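Sullport Institute of Motorsport Studies
Race Operations II, Handout 6
Qualifying: Format, Tire Use and Grid Order
Issued 12/17/25

Scope

This handout covers qualifying procedure in single-seat circuit racing, as applied in the Truto series used for our case work. Students should have read the handout on flags and signals before class. Article numbers are given only where the wording of the rule matters.

1. The knockout format

Qualifying in the Truto series is run in three parts. All 20 cars may take part in the first. The slowest five are then set aside and fill the last five grid places in order of their best times. The second part removes five more. The remaining ten cars compete for the front five rows. Times do not carry over from one part to the next.

A lap counts if it was started before the checkered flag was shown. A driver who crosses the line one second too late has no further attempt, however clear the track may be.

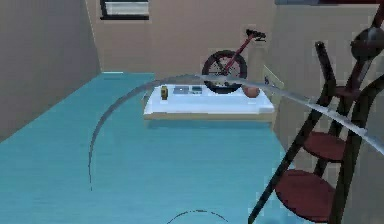

What happens if two drivers set exactly the same time?

The driver who set the time first is placed ahead. Timing is taken to one thousandth of a second, and ties are therefore rare, but the order of setting is always recorded.

2. Tire allocation

Each driver receives a fixed number of sets for the weekend. A set used in qualifying is returned to the team in its worn state and may be used again in the race. Teams must therefore weigh a second attempt in the first part against the value of a fresh set on Sunday.

Brouwer circuit, the subject of Worksheet 6, is hard on the left rear tire. The lap there is 2609 meters long, and the final corner leads directly onto the main straight. A driver who overheats the rear tires in the middle of the lap will usually lose time at that corner.

3. Track position

The surface gains grip as rubber is laid down, so late laps tend to be faster. Late laps also carry more risk.

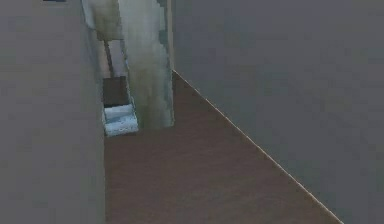
A yellow flag in the closing minute may spoil the final lap of every car behind the incident, and a red flag may end the session altogether. At the July round at Pirodden, a team that waited for the last two minutes would have had time for one preparation lap and one timed lap only.

4. Pit lane and penalties

The pit lane limit is 80 km/h in all sessions. Speeding in qualifying leads to a fine. Impeding another driver leads to a loss of grid places, applied after the order of times has been settled. Article 1062 sets out the sequence in which several penalties are applied.

Reading for next class: Articles on parked cars and scrutineering. Worksheet 6 is due at the start of the session.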